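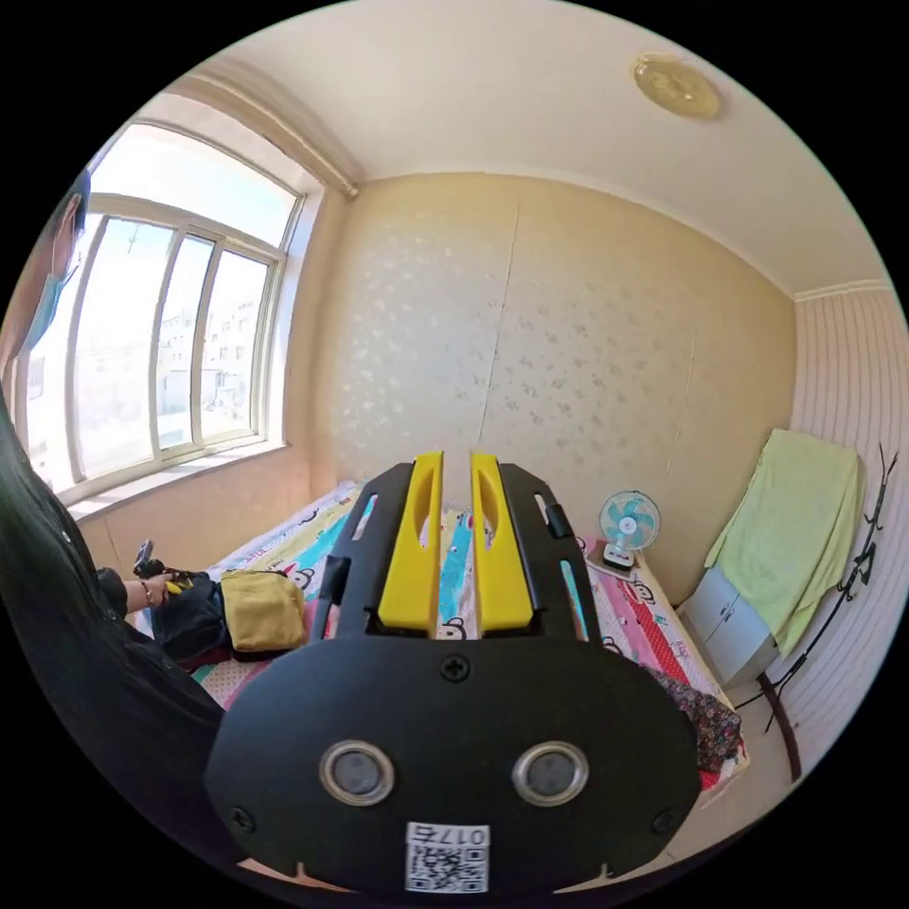 Parkedville tenants told to clear bedrooms before window work
Fri 16 August

Tenants in the Julwood flats have been asked to strip their bedrooms of loose belongings before contractors start replacing the windows, in a programme the landlord, Altel, says will take 20 days. Few of those living there seem to believe it.

A letter sent to all 376 households says clothes, bags and bedding must be folded, packed and moved away from the windowsill. Small cabinets and fans should go "to a place of safety". It doesn't say where such a place might be found in a bedroom that is mostly bed.

Lucie Lemieux, who has lived in the block for nine years, said she had been through all this in January, when the same work was promised and then put off.

"We packed everything and lived out of bags for 3 weeks," she said. "Then a note came under the door to say it was delayed. I'm not doing the wardrobe again until I see a van."

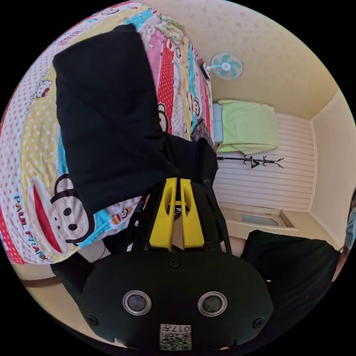 The letter suggests folding larger items flat on the bed and covering them with a dust sheet. Altel will not be supplying the dust sheets. Children's bedding, it adds, "may be left in place at the tenant's own risk".

Altel said the January delay was down to its former supplier and that the new contractor, Sutherland, had agreed a firm timetable. Asked for a copy, it said the timetable was still being finalised.

Tenants whose belongings are damaged can claim by post. The form runs to four pages and must be returned within a week.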